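Potted aloe keeps going soft at the base, what am I doing wrong?

Posted in Houseplants and Balconies
July 17, 2020

Merike Rimkutė
Hello all, first time asking on here so be gentle! I've got an aloe that I bought in June from the garden centre on the Rebane estate, and the lowest leaves have gone soft and a bit see-through where they join the stem. Two have come away in my hand. The top looks fine, still green and pointy, and there's even a little pup coming up at one side.

It's in the plastic pot it came in, dropped inside a ceramic one with no hole. I water it every 7 days because that's what the label said, a good glug until it feels heavy. It sits on the kitchen windowsill facing north, so bright-ish but never any sun on it. I've got a bottle of Fumska cactus feed but haven't opened it yet. Should I? My mum says repot, my neighbour says leave it alone, and I've read so many threads tonight that I've gone cross-eyed.

Dovile_K
Hiya Merike, stop watering it! Take the plastic pot out of the ceramic one and look in the bottom, I bet there's a puddle. I did exactly the same with my first one (and my second, if I'm being truthful).

What I'd do is tip the whole plant out on some newspaper and have a look at the roots. Pale and firm is good, brown and mushy is bad, and the bad ones want snipping off with clean scissors. Pull off any soft leaves while you're there. Then leave it lying on its side somewhere dry and airy for a few days so the cuts heal over. It looks brutal but aloes don't mind a bit.

When you pot it back up, use gritty compost. I mix two parts ordinary stuff to one part perlite, but the bagged cactus mix is fine if you can't be bothered. Go for a pot only slightly bigger than the roots, and it must have a hole. Don't water for another week after that. From then on, ignore the label and stick a wooden skewer right down to the bottom, and if it comes out with damp crumbs on it, walk away. Mine goes 16 days between drinks in summer and far longer in winter.

Leave the feed shut until it's growing again. And leave the pup on for now, it'll be easier to take off once it's got roots of its own.

bert from upstairs
Mine gets watered when I remember and its fine. Move it to a sunnier window, north is no good. Not straight into full sun though or it'll go brown, I did that with one once and it sulked till autumn.

old_tomato_tin
Agree with Dovile on nearly all of it, but I'd skip the perlite and use coarse grit. Perlite floats to the top every time you water and ends up all over the sill. A small pot is the main thing. People put them in great big tubs thinking they're being kind, and the compost in the middle stays wet for ages. Terracotta if you can get it, though plastic does the job if you're careful with the can. 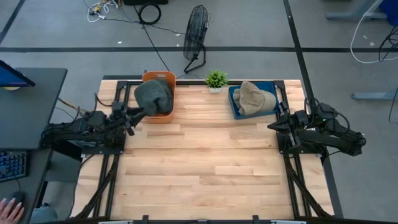
Small spiky plant in a small white pot, next to the orange basket.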